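Section 4. Loading, unloading, and the basket

Read 4.1 before the first wash. The rest can wait till you need it.

4.1 Before you start

1. Machine stands level on all feet. Push down on each top corner. If it rocks, go back to Section 2.
2. Water tap open. Drain hose in the standpipe, not lying on the floor.
3. First wash runs empty. No clothes, a little detergent, hottest cotton program. Takes a while, let it finish.
4. Clear the floor in front of the door. You need room for the door to swing and for a basket.

CAUTION: Check the drum before every load. Small kids and pets climb in. Keep the door shut between washes if you have either.

4.2 Loading

1. Empty pockets. Coins, screws, tissues, all of it.
2. Close zippers, turn jeans and printed shirts inside out.
3. Sort. Whites and creams in one pile, blues and darks in another. New dark stuff gets washed alone the first 2 times.
4. Put items in one at a time, shaken out. Don't push a balled-up sheet in whole, it will stay balled up and throw the spin off.
5. Leave a hand's width free at the top of the drum.
6. Check the rubber seal for trapped socks. Close door until it clicks.

Note: Mixed loads (pale bedding with one colored piece) only on cold, and only if the colored piece has been washed before. If in doubt take it out.

4.3 Where the basket goes

Set the basket on the floor right in front of the machine, long side toward the door, back rim close to the base. Anything that slips out on unloading lands in it and not on the floor. Take the label card out of a new basket before you use it, wet laundry will glue it to the bottom.
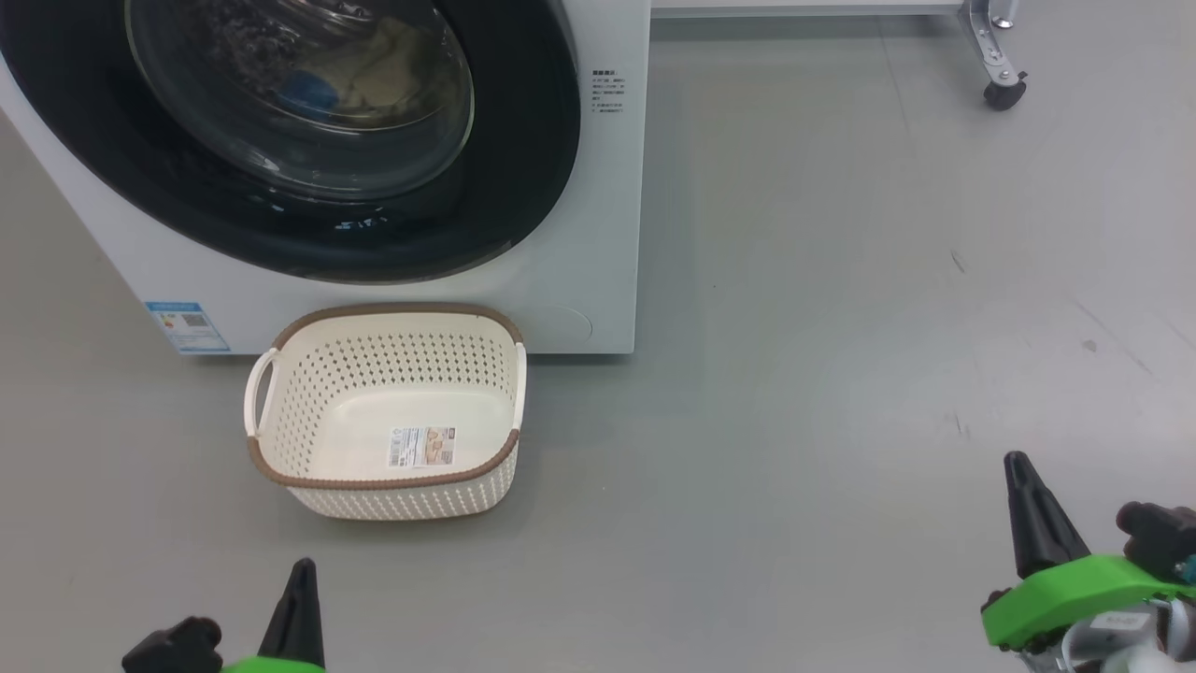 Zultville Shared Laundry / Home Set-Up Team
Guide pages, last looked over in November

Basket handles are at the short ends. Lift by both. One-handed lifting with a full wet load will bend the rim sooner or later and we don't replace those.

CAUTION: Move the basket away before you open the service hatch (low on the front panel, right side). Water comes out when you unscrew the filter. Use a flat tray and a towel, the basket has holes.

4.4 Unloading

1. Wait for the door lock to release. Up to 2 minutes after the program ends. Do not pull on it.
2. Open the door all the way back.
3. Pull laundry toward you, heavy pieces first, straight down into the basket.
4. Turn the drum once by hand and look at the top for anything stuck there.
5. Wipe the seal and the inside of the glass. Leave door open a crack to air, except with kids or pets in the home (see 4.1).
6. Slide out the detergent drawer a little aswell.

Note: Don't leave wet laundry sitting in the basket overnight. It will smell and you'll be washing it again.

4.5 Stickers and labels

Leave the printed notes on the front panel where they are. The energy label can come off once you've written down the model number. Warm it with a hair dryer, peel slowly from a corner, dab off any glue with cooking oil, then soapy water. No blades, no scouring pads.

4.6 If somthing goes wrong

Door won't open: water still in the drum. Run drain, wait, try again.
Basket slides away while unloading: floor is wet. Dry it, then put a rubber mat under.
Load comes out soaking: too much in, or one big item by itself. Rearrange and spin again.
Water on the floor by the hatch: filter not screwed in tight. Power off first.

Spare mats and filter caps: ask at the Lavoie desk, Friday only, bring the model number.

Continue to Section 5, Drying rack.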